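Boats & Charter > Day Charter > Events and Berths
Browse Ask Unanswered Members Sign in

Chartering a motor yacht for a trade show, what is normally included?

My firm is sending people to the boat show at Cusham in May and we'd like a yacht as a meeting base, moored up the whole time. I have a quote for five days but it says "plus expenses". Does that usually cover the berth? We would have up to 30 guests on board for drinks one evening.

tidewell_k

Berth is nearly always extra during a show. Ask for the harbour fee in writing, as Cusham puts its rates up for event week. Fuel should be small if you stay put, but the generator will be running - check who pays for that. Food and drink come out of a separate advance, and whatever is left over is returned to you.
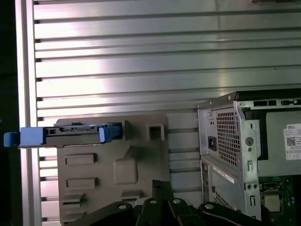 Slotted aluminium panel with grey plastic fixture

Check the guest limit too. Many yachts can sleep ten or so and still take more people alongside, but the number is set by the boat's papers and the insurer, so get it from the broker before you send invitations.

Garkholm94

we did this at Silten and berthed 107 metres from the hall entrance, worth every penny. book early

plainsailor

One thing to add to the first reply: ask whether branding is allowed on the rail. Our harbour said no flags or banners without a permit, and the permit took weeks.

Çınar_charters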